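TEX 158 Garment and Textile Testing
Handout 3: Dimensional change after home laundering
Instructor: Norbert Veres
Revised 23 September 2020

1. Terms

Dimensional change is the change in length or width of a fabric specimen after a stated treatment, given as a percentage of the original measurement. A negative value is shrinkage and a positive value is growth. Report the sign every time. Lab reports that say "3 percent change" with no sign will be returned.

Lengthwise change in a woven follows the warp. In a knit it follows the wales. The two directions are measured and reported separately and are never averaged together.

2. Causes of shrinkage in cotton

Relaxation shrinkage is the release of strain put into the cloth during weaving or knitting, wet processing and drying under tension. Most of it comes out in the first wash, and what is left comes out over the next few.

Swelling shrinkage follows from the fiber itself. Cotton takes up water and its diameter grows far more than its length. A yarn made of thicker fibers has to follow a longer path around the yarns it crosses, so the crossing yarns are drawn closer together. Part of this reverses on drying and part does not.

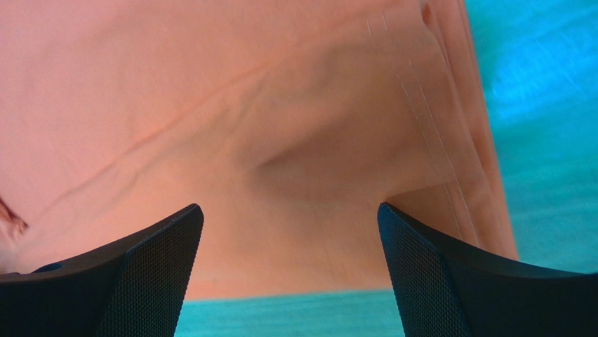 Felting shrinkage is limited to wool and other hair fibers and is covered in Handout 5. Do not use the word for cotton or cotton blends, even where the surface has become fuzzy.

3. Marking and measuring

Condition the specimen before marking. Lay it on a flat surface with no tension in either direction. Mark three pairs of benchmarks in the length and three in the width with the Donar pen, which survives the hot cycle. The older Warnetti markers do not and should stay in the drawer.

Measure between the inner edges of the marks. Calculate

DC = 100 (B - A) / A

where A is the original distance and B is the distance after treatment. Average the three values for each direction and report to the nearest 0.1 percent.

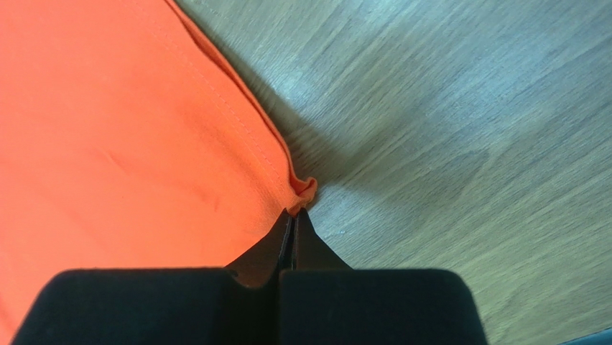 Placement of the marks matters as much as the reading. Keep benchmarks away from seams and finished edges, where extra layers and sewing thread restrain the cloth and give a lower figure than the body of the piece. A folded hem like the one along the edge of the orange fabric is slightly raised and rolled, and a ruler laid over such a ridge does not sit flat. Faint creases in the body should be smoothed by hand before marking. Do not iron — pressing with steam is itself a treatment and will change A.

4. Worked case

A knit specimen is marked at 60 cm in the length. After one wash and tumble dry the three pairs read 57.0, 57.3 and 57.6 cm. The individual changes are -5.0, -4.5 and -4.0 percent, and the reported value is -4.5 percent. 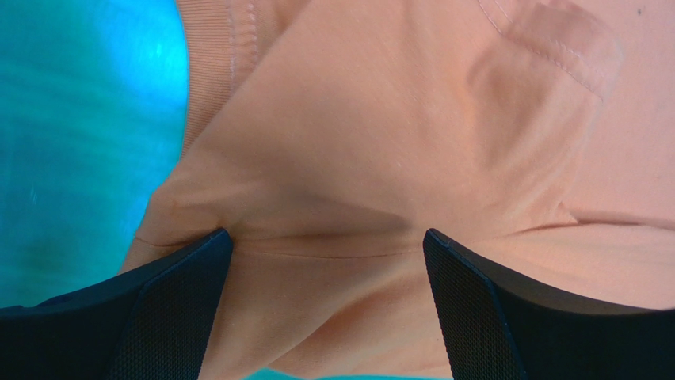

Knits are more sensitive than wovens to handling at this stage. Loops deform under small loads, and lifting a damp jersey by one end can add enough length to hide part of the shrinkage. Support the whole piece when moving it from the dryer to the table, and let it condition again before the second reading.

5. Lab assignment

Groups are led by Tariq Awan (wovens), Danish Mirani (jersey) and Ehsan Ghauri (rib). Each group runs one and three cycles on its own cloth and submits a single table with both directions. The Gollisport dryer runs hotter than its dial indicates, so record the probe temperature.

Questions about the conditioning room go to Sohail Bhutto. Reading for the next session: Najafi, chapter on compressive finishing.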